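Notebook, arm project (student group, bench 2)
24 November 2023
Entry by Agnes Strand

Started at ten. Homed the arm, checked the joint offsets against the sheet on the wall, all within limits. Joint four still makes the clicking noise when it comes back from full stretch. Logged it again. Keane are meant to be sending the replacement belt but no tracking number yet.

Task for the day was the cushion stand: woven round cushions, placed in a row on the plank of the black rod stand. Rakitz rules for the January round say the cushions have to end up on the plank and stay there after the gripper lets go. Touching each other is allowed. Touching the uprights is allowed too, I checked, it is in the second page of the notes and not the first.

Changes since the last entry:
Gripper closing force down one step. At the old setting the rim of the weave was getting squashed and the cushion sprang sideways on release.
Pause of 500 ms before opening.
Approach height raised so the held cushion clears the ones already down.
Camera exposure fixed by hand. The auto setting drifts whenever somebody switches the far lights.

The rims are the best place to grip. We tried pinching the middle of the cushion in the first weeks and it folds, so please don't go back to that, whatever the old wiki page says. The two greens are a nuisance for the colour mask. The dark green comes out nearly black when the cushion is tilted and the underside faces the table, and then the mask joins it to the metal rods behind. Turned the saturation threshold down a bit and added a size check, which throws out the rods most of the time.
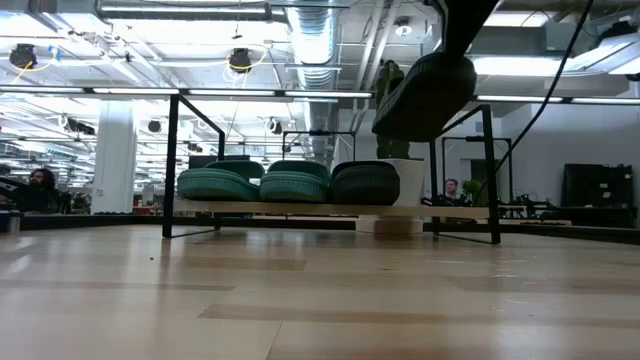 Spacing is the weak part. The placing order goes left to right and each target is worked out from the last cushion's rim, so any error gets passed along the plank. If the first two overlap even slightly, the next one is set down too close and the last has to be squeezed in at the right upright. I would prefer fixed targets measured from the left upright. Wrote that up as a branch (plank-fixed-targets) but have not run it on the arm, only in the simulator, where cushions don't squash and everything looks fine.

Also looked at wrist angle on the final approach. Coming in tilted is all right as long as the wrist levels before contact. The planner sometimes leaves the levelling very late. Put in a waypoint above the target to force it. The motion looks jerkier and takes longer, but we have time in hand under the Rakitz limit, so leave it for now.

Run 227 is the one to replay if you want to see the late levelling. Logs are in the shared folder under Fesisis, same naming as before. I did not keep the runs where the camera dropped out.

Cable: the slack loop needs another look before anyone runs at full speed. Keep to half speed until it has been re-clipped. Same goes for demos.

To do
Run the fixed-targets branch on the arm, half speed.
Measure the plank again, both ends. The figure in the config was typed in from memory.
Chase Keane about the belt.
Ask Lurkatia if we can have the spare fingers with the rubber pads back.
Retake the colour samples with the far lights on and off.

Stopped at quarter past four, arm parked and powered down, key back in the drawer.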